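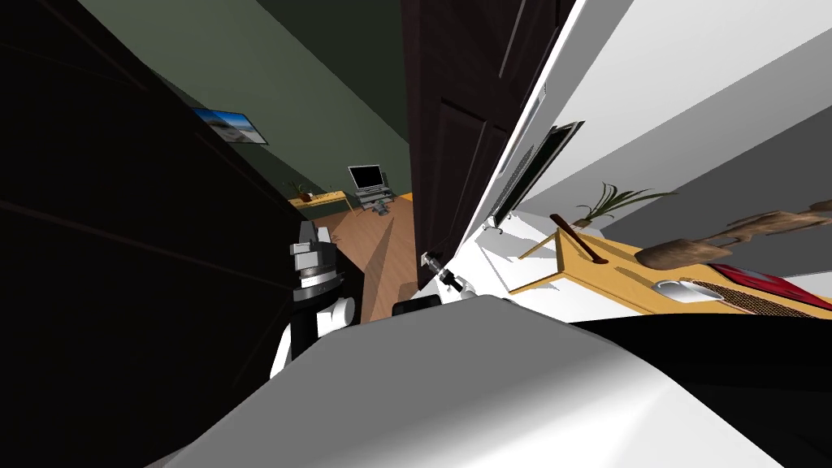

What changes under the new door clearance rule in Dretstead?
Interior doors in rented homes and small offices will need a measured gap at the floor, and landlords will have to record it when a tenancy begins.

The town of Dretstead will apply the rule from March to all new rental agreements. Existing agreements are covered when they are renewed. The text sets a minimum gap of 4 millimeters between the bottom of a closed interior door and the finished floor, measured at the latch side. Bathrooms with a mechanical extractor fan are treated separately and need a larger opening or a grille.

The rule follows a survey of rental units by Nistetum, a building inspection firm hired by the town. Its inspectors checked 692 interior doors and found that 661 met the proposed minimum without any work. Most of the remaining doors had been hung before new flooring was laid over the old, which raised the floor and closed the gap.
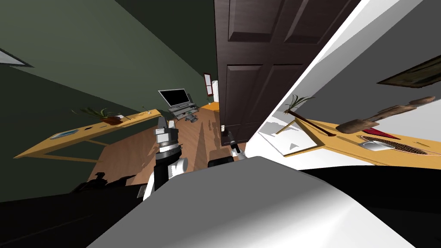
A paneled interior door standing open beside a white wall.

A door that fits too tightly restricts the return path for air in homes with a central supply fan. Pressure builds in the closed room, the supply flow drops, and the hallway is drawn slightly negative. Rubbing on carpet or plank flooring also loads the top hinge and can pull its screws over time.

Maxine Ngata, who led the survey for Nistetum, said the usual fix is to trim the bottom rail. "On a solid wood door you can take off what you need and seal the cut edge," she said. "On a hollow door you have to know how deep the bottom rail is before you start." Ngata said unsealed edges were the most common defect in doors that had been trimmed before.

Fire-rated doors are outside the rule. They must keep the clearances given in their certification and may not be trimmed on site 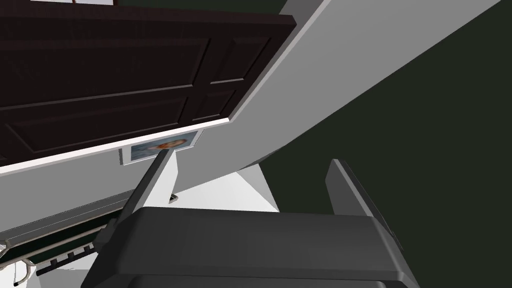

unless the manufacturer's instructions allow it. Owners who are unsure of a door's rating are asked to look for a label on the hinge edge before any cutting is done.

Landlords with more than one unit may file a single record for each building. The form asks for the room, the door type, the floor covering and the measured gap. Late filing carries a fee of 500 dollars per building, waived on a first offense if the record arrives before the next inspection.

Sulemana, a local property manager, has asked the town to accept measurements taken at the hinge side where the floor is uneven. A reply is due before the rule takes effect.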